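Open Day at Ustwood: Was It Worth the Drive?

The flyer promised "the future of work, under one roof." I have been to enough open days at converted business parks to know that usually means a tote bag and a parking problem. Ustwood delivered both. I left Toledo at seven on a gray December morning and spent 30 minutes waiting for a space.

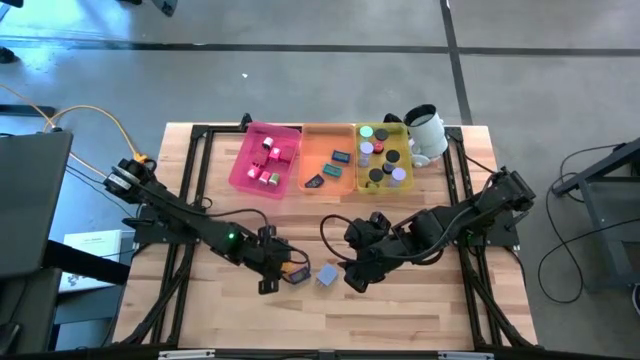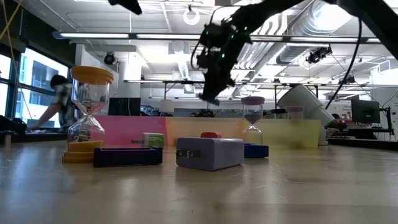
Light wood tabletops and small bright objects, on the ground floor.

The rents

What I wanted to know was who can afford to be in the place. Elango Varghese, who handles leasing, gave the main talk and used the word "community" a lot. He got vague when a woman near the front asked what a small workshop pays per month once the intro rate runs out. "It depends on the tenant's journey" was the answer she got. She asked again and was told to leave her email.

The ad says 200 jobs. I asked if those were new jobs or jobs moved over from the old Perow building across town. Some of each, apparently, and no, there wasn't a breakdown to hand.

The tour

We were split into 2 groups. Ours had Josué Leite, who runs a print shop there and was the best part of the day. He likes the loading dock and the high ceilings. He does not like the heating, and he said so with the Veston people standing right behind him. Veston manages the site and says the heating will be fixed by spring.

The café was closed. Coffee came from an urn in the lobby and tasted like it.

I'd go back to buy prints from Leite. As for the rest, I'm still waiting on that job breakdown, and I left my email too.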